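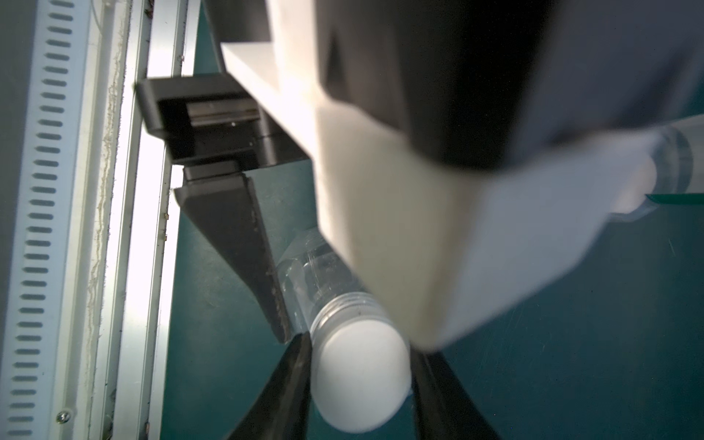 The voting on Drosorard is handled by a person the viewers never see. She is the adjudicator on the series, employed by the production company Okeke, and she asked for her name to be left out of this piece on the grounds that players' families tend to write to her. We spoke in the edit building at Flulemton, a short drive from the house at Nelcombe, while the current series was between evictions.

Her job starts with the rulebook. Each series has its own, issued to players before they go in, and it is written by her with a lawyer reading every draft. "Most of it is definitions," she said. "What is a nomination, when does it count as made, what happens if the player changes their mind in the chair. If you have those, the rest follows."

A nomination on Drosorard counts when the player has given a name and a reason and has said the word "final". Until then it can be withdrawn. That wording came in after a dispute in the second series, when a player gave one name, talked for a while, gave another and left the room. The production treated the second name as the vote. The player said later that she had only been thinking aloud. "We went back to the sound recording and it did not settle anything," the adjudicator said. "The rule was at fault. It assumed people speak in order."

Each player makes two nominations. Votes are taken down by the adjudicator and by a logger in a separate room, and the sheets are compared before the result leaves the building. If they differ, the tape is played to both. She would not say how often this happens, except that mumbling is the usual cause and that players are now asked to take food out of their mouths.

I asked about the weekly leader, who is safe from eviction and picks the players put up for the public vote. Viewers have complained this series that the leader's picks are steered by a stronger ally, and that the role has become an empty one. She does not regard this as a matter for her. "Influence is allowed. Players can promise, lie, sulk or cry. They can't offer money from outside the game, and they can't threaten anyone. Between those limits, if a leader does what an ally tells him, it's still his choice as far as the rules go."

Did she think the leader knew he was being led? "I don't have a view. I have a sheet with his signature on it."

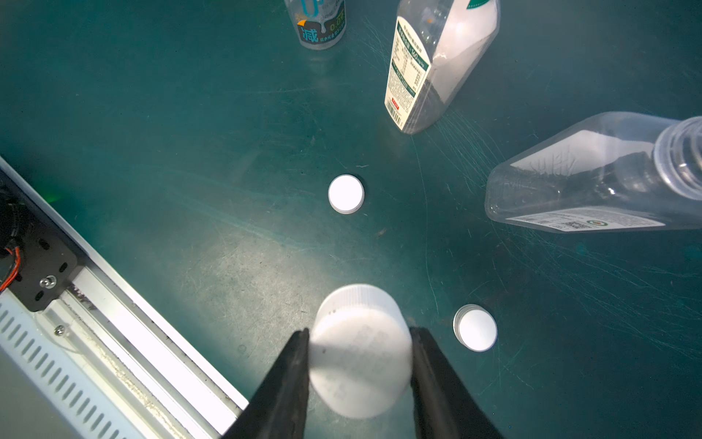
Three white bottle caps, one larger than the others.

Challenges take up more of her time than votes. Every task is run through beforehand by stand-ins, who are told to look for ways of winning that the designers did not intend. The stand-ins found that a balance task in February could be won by sitting down. The written instruction said that both feet must stay on the beam, and it made no mention of anything else. A line was added that evening. "I would sooner have a dull rule that is four lines long than a neat one with a hole in it," she said.

When a fault is found during a live task, the procedure is fixed. The clock is stopped, players are kept apart, and she has five minutes to decide whether to carry on, restart or void the result. She works from the rulebook and from whichever camera feeds she asks for. The director may put a question to her through the gallery but may not suggest an answer, and the exchange is recorded.

The last series produced 997 hours of logged material from the main living area. Very little of it reached air, and this is where she accepts that viewers have a fair complaint. A vote that looks sudden in the broadcast may have been argued over for days. Her reports deal with what happened in the house, and she has no say in how it is cut, with a single exception: a task result may not be edited so that the order of finishing appears to change. She watches each programme before broadcast for that purpose and signs it off.

"Cutting the pauses is fine," she said. "Moving a finish isn't. I have sent one back, and they were quite good about it."

For the next series she wants the tie-break rewritten. At present a tied house vote goes to the leader, who may also have chosen the players involved, and she considers this too much weight in one place. Her proposal is to go back to the result of the most recent challenge, with the higher-placed player staying in. Okeke has the draft. Testing with stand-ins is due to start at Nelcombe once the present players have moved out and the beds have been changed.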